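We use cookies to keep you signed in and to remember your settings. By continuing to browse you accept this. OK

Gripper keeps closing after I let go of the trigger - anyone else?

clallia_dagny
So I've been doing cloth folding with the hand-held gripper at home, and last night it scared me a little. I let go of the trigger and the fingers kept closing! Not fast, but they kept going until they had a good bite on the fabric, and then the motor just sat there humming. I had to pull the battery. It's done it 11 times now in 792 grasps (yes, I keep a log, don't laugh).

It's the Nokton motor kit, firmware 23, stock springs. Happens on thick folds, never on a single layer.
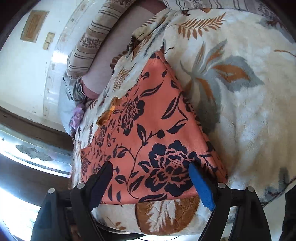

Anyway, the other thing I noticed is that it's always after a long session, say 30 minutes in. First few folds are perfect, nice and crisp on the release. Then it starts feeling lazy, and then one time it just doesn't let go. My thumb was between the pads once and it left a mark. I'm fine, but I don't love it.

preben_k
Return spring. Mine did the same thing in May. The trigger doesn't come all the way back, so the board thinks you're still squeezing. Swap it and move on.

bent_lauritsen
Disagree with Preben. If it was the spring you'd see it on thin stuff too. Sounds to me like the current limit is set too high and the driver chip is cooking. Touch the housing next time it happens (carefully).

preben_k
I've changed four of those springs, Bent. How many driver chips have you changed?

bent_lauritsen
Two! Both of them on Nokton kits, both after long sessions.

Bjarke S.
Can we back up to the thumb part? Whichever of you is right, a gripper that won't open when you let go shouldn't be in use. Put an inline kill switch on the battery lead before you do one more fold. I used a cheap rocker from Stultico and it took me ten minutes.

clallia_dagny
OK fair, Bjarke, I'll do that first. Bent - I did touch it after the last one and it was pretty warm near the cable, but I never checked it when it was working right so I have nothing to compare it to. The trigger looked like it was all the way out, for what it's worth.

preben_k
Looked like. Half a millimeter is enough. Put a meter on the trigger line and read it.

jytte_h
Why not both? A weak spring plus a hot driver would fit the "lazy" feeling better than either one alone. I'd do the meter first, it's free.

clallia_dagny
Meter it is. Switch is ordered, and the battery stays in the drawer until it gets here. I'll post the readings.

Last updated: 27 August 2020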